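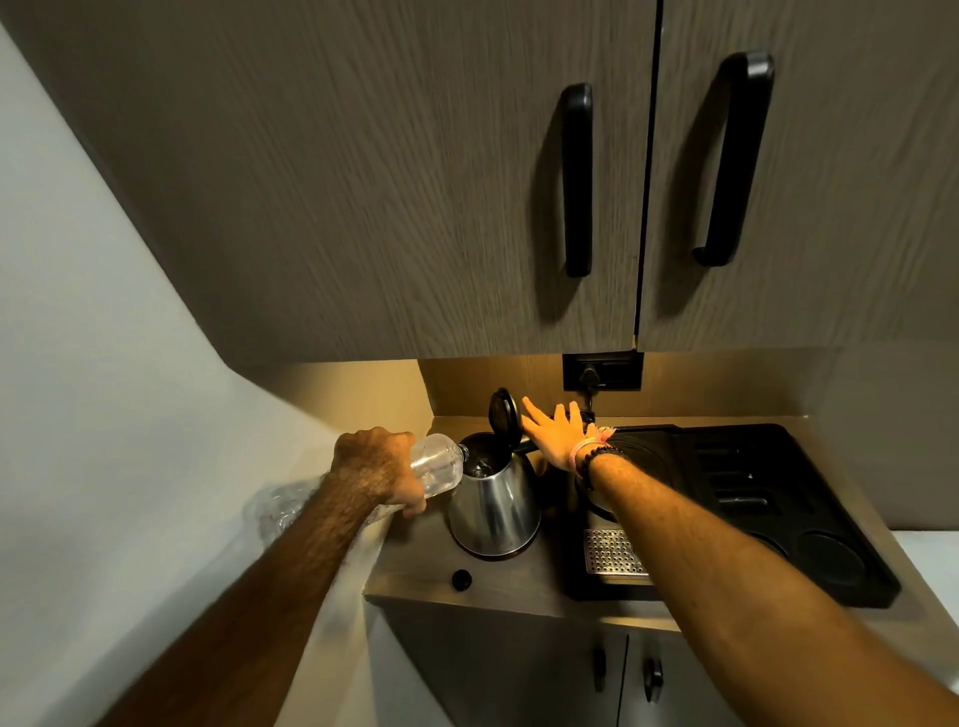 Why does the arm go into protective stop when it reaches for the kettle lid?

The lid approach is guarded by a side-force limit at the wrist. If the kettle has turned on its base, the finger meets the edge of the lid instead of the tab, the limit trips, and the controller latches fault 713.

## Ticket 303: fault 713 during kettle fill, Prado cell

**Site:** Pletville, kitchenette test room
**Arm and task program:** Ginovmont Prado
**Controller:** Sevum
**Severity:** high (water near mains, see Safety)
**Status:** open, workaround in place

### Symptom

The fill task runs in five steps: locate kettle, open lid, pick up bottle, pour, close lid. The arm stops in step 2 or step 5. The pendant shows:

```
713 WRIST LATERAL LIMIT
state: PROTECTIVE STOP
task: kettle_fill
```

The arm holds position with the brakes on. If the stop comes in step 5, the bottle has already been put down and the kettle is full, with the lid open or part open. If the operator presses Resume without clearing the task, the program repeats the last move from its start point. On one run this pushed the kettle sideways on its base and water went over the rim onto the tray.

### Expected behavior

After a 713 the program should back the hand off along the approach line and wait. It should not offer Resume until the kettle has been located again.

### Manual fill, for comparison

The task was taught from a manual fill. The left hand tilts the bottle over the open kettle and the right hand stays with the lid while the water goes in. The kettle does not leave the power base. The lid is hinged at the back and stands upright when open.

The program does not copy the second hand. A single arm opens the lid, lets go of it, and assumes it will stay up. There is no check on the lid angle before the pour starts. This is a separate defect and is tracked below as item B.

### Log extract

The Sevum buffer keeps 128 samples before a stop. Export it before resetting, as a reset clears it.

```
locate_kettle OK pose accepted
open_lid OK contact on tab
pick_bottle OK
pour OK bottle weight below threshold
close_lid WARN contact early
close_lid FAULT 713
```

The early contact warning appears in all 4 exported logs. In each one the kettle pose was taken once, in step 1, and reused in step 5.

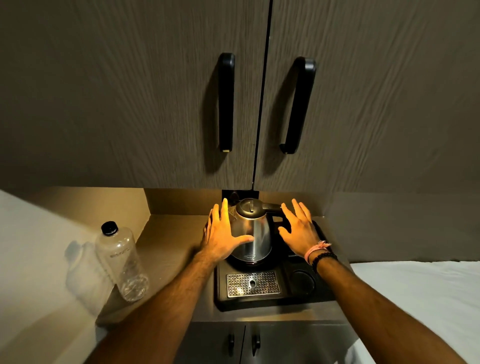 *Page last changed: 2018-12-04*

### Cause

The kettle is free to turn on its round power base. Opening the lid puts a small twist on the body through the hinge, and the pose from step 1 is then out of date. The body of the kettle is brushed steel and reflects the cabinet lighting, which makes the locate step slow, so the second locate was removed from the program in March to shorten the cycle. The fault was not reported before that change.

The black handle reaches back toward the socket side of the counter. A hand closing on the handle or lid from the right has little room under the upper cabinet. When the pose is off, the wrist takes the load and the limit trips as designed. Raising the limit was proposed and refused.

### Tried

- Cleaned and re-zeroed the wrist sensor. No change.
- Lowered the speed of step 5 by half. The stop still occurs, with less movement of the kettle.
- Swapped the controller for the spare Sevum unit. No change.
- Put the second locate back, after the pour. No 713 in the runs since. The cycle is longer.
- Turned off the under-cabinet light. Locate is faster, but the room has to be tested with the light on, so this was reversed.

### Workaround

1. Press the emergency stop if any water is outside the kettle. Otherwise leave the arm in protective stop.
2. Switch off the supply to the counter socket.
3. Export the buffer.
4. Clear the task from the pendant. Do not use Resume.
5. Jog the hand straight back from the counter.
6. Close the lid by hand and seat the kettle on its base.
7. Wipe the tray. Lift out the drip grate and check underneath it, and check the round recess next to it.
8. Load the program version with two locate steps and restart from step 1.

### Safety

The task must not be run with the kettle base powered until items A and C are closed. Fill tests can be done with the base unplugged, and the locate step gives the same result either way. Keep hands away from the counter until the pendant reads IDLE. PROTECTIVE STOP is not a safe state for reaching in, as the brakes release on Resume.

### Open items

| Item | Description | Owner | State |
|---|---|---|---|
| A | Block Resume after 713 in kettle_fill | Ginovmont | in work |
| B | Check lid angle before pour | Ginovmont | not started |
| C | Interlock between arm state and counter socket | Pletville site | parts on order |
| D | Keep buffer through reset | Sevum | under review |

Attach new exports to this ticket and not to the cycle time ticket. Include the program version in the file name.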